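Getting on the ballot for Davbridge council takes 50 valid signatures and a filing fee. Here is the order to do it in.

## Before you file

Pick up the nomination packet at the clerk's office in Jonilgate. You need the petition sheets and Form 504.
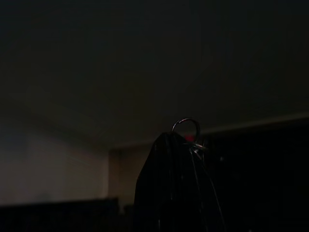
Check your own registration while you are there. Your address has to match the one on the form — a missing unit number is enough to get it sent back.

## Collecting signatures

1. Aim for 60 names, so you have spares.
2. Ask signers to print their name and street address. Only Harkura ward voters count.
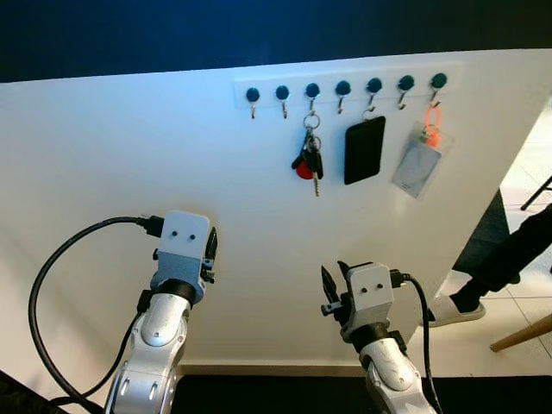 3. Sign and date the bottom of each sheet yourself.

## Filing

Turn everything in by 02/10/2025 and ask for a stamped receipt. Keep a copy of every sheet.

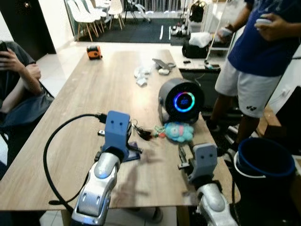 Wajid Bukhari writes that the clerk also wanted photo ID at the counter, and that he had to make 2 trips.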